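From: Suditora desk
To: Estville Families list
Subject: Re: [estville-families] Children who arrive without papers

On Monday, a list member wrote:
> Our group meets the evening bus from the border. Last week two
> brothers came with only a school bag and a phone. The older one is 17
> and says he can sign for the younger. The reception office said
> no, the host family said yes, and we did not know what to answer.
> Is there a written rule? And can the boys stay together while
> somebody decides?
>
> Also, is the Boonchu shelter still taking minors at night?

Dear all,

Thank you for this question. I answer for the Suditora desk, but please remember that I am not a lawyer, and English is my third language, so tell me if something is not clear.

First, the signature. A person of 17 is a minor in our district, so he cannot sign as guardian for his brother, even if he took care of him during the whole trip. The reception office was correct in this point. But the office must also write in the file that the two are brothers and that they wish to stay together. Many times this line is left empty. Please ask for it, politely, and ask for a copy with a stamp.
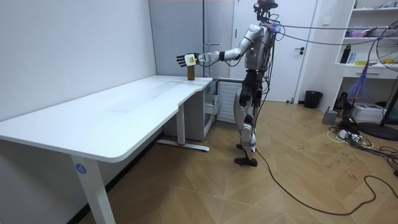 The desk and the cup, seen from the side of the room.

Second, the host family. A family can receive minors for the first night only if it is already on the district list. At this moment there are 134 families on the list, and most of them live in Naler, not in Estville. If your family is not on the list, it can still help with food, clothes and translation, but the children should not sleep there before the check is finished. I know this is hard to say to good people at eleven in the evening.

Boonchu is open for minors, yes. They have 8 beds for this purpose and the door is open until 2 in the morning. Please call before you bring somebody. Last month one of our drivers came without calling, and the beds were full, and he had to go back to Naler with three tired children in the car. 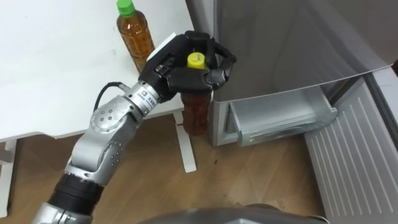
For the first hour after arrival, we changed our advice a little. Before, we told everyone to begin with the form. Now we say to begin with a seat, a blanket and something to drink, and to leave the form for later. It does not need to be a hot meal. A plastic bottle of tea like the one in the picture is enough, and a small child can close it again and keep it in the bag. After this, ask the name, the age and the phone number of one adult relative. If the child has the number only on paper or on the skin, copy it two times, on two different papers, and read it back aloud.

Please do not photograph the children for your group page. We had a complaint in January, and it was a fair complaint. A photo of the bag tag or of a document is allowed, but only for the file.

About staying together: the district can separate brothers and sisters only with a written decision, and you can ask to see it. If there is no such paper, they stay in the same place. In the case of the two boys, I called the office this morning and they are both at Boonchu, in one room. An aunt has been found by phone. She needs to bring her own passport and the birth certificate of the younger boy, or a scan of it if the original is lost.
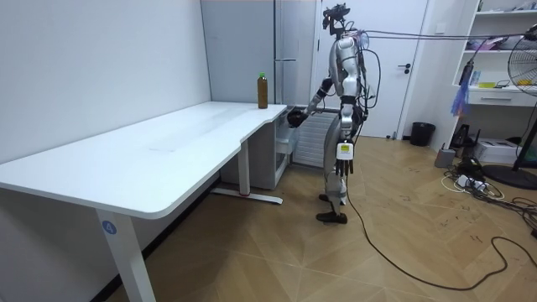 The appointment for the temporary guardian normally comes after 6 working days. During this time the older brother can be present at all conversations, and I think he should be. He knows which medicine the little one takes and which words make him afraid. The office sometimes forgets to invite him, so please write his name on the request yourself.

I still do not have an answer about school places in Estville. When I receive it, I will write to the list in a separate message, so that it is easy to find.

With kind regards,
Suditora desk

--
You receive this message as a member of estville-families.
To leave the list, send an empty message with the word "leave" in the subject.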